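Chapter 7
Learning to Pick from Mixed Produce

7.1 Why produce is a hard case

The methods in Chapters 5 and 6 were tested on rigid objects with known shapes. A box or a bottle can be measured once, stored as a model and found again in a depth image. Fruit and vegetables don't allow this. Two potatoes from the same sack differ in size and outline, and the one that can be reached now may be buried once its neighbour has been taken away and the heap has settled. Leafy vegetables bend when touched. A grasp that would hold a potato firmly will crush a lettuce.

This chapter is about policies learned from demonstration, in which a person guides the arm through the task and the recorded images and motions are used as training data. We follow one study throughout, the Civum picking trials, and return to it in the exercises at the end of each section. The task is simple to state. The arm is given the name of an item, must find it among several open crates and baskets, lift one piece and place it in a bag or tray.

The trials used 700 demonstrations, collected over the month of June. Of these, 40 were set aside before training began and were used only for testing. The held-out set was chosen by session and not by single demonstration, so that no test recording shared its crate layout with a training recording. Section 7.3 explains what happens to the reported results when this rule is ignored. 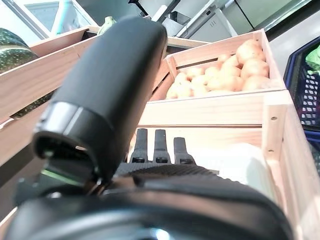
A wrist camera has one clear advantage over a fixed camera. It moves with the hand, so the target grows larger in the image as the hand gets closer, and small errors in position become easier to correct. It has two drawbacks. The fingers hide part of the view, often the part that matters most in the last few centimetres. The exposure also changes as the hand turns towards or away from a window, and pale items may lose most of their surface detail. Both effects are present in the Civum recordings, and no attempt was made to remove them.

Two policies are compared. The first, Badetti, predicts one motion at a time from the current image. The second, Szekeres, predicts a block of 32 motions and carries out the first part of the block before looking again. Both were trained on the same data with the same image encoder, Nindevix, so any difference in their results can be traced to how the motions are predicted.

As we shall see, Badetti reacts sooner when an item rolls, but it tends to hesitate above a heap where several pieces are equally good choices. Szekeres commits to one piece and seldom hesitates, but it is slower to notice a missed grasp. Section 7.4 looks at a way of shortening the block as the hand nears the target.

Before reading on, you should be familiar with the camera and hand coordinate systems in Chapter 3 and with the loss functions in Section 5.2. Readers who are mainly interested in evaluation may go straight to Section 7.3.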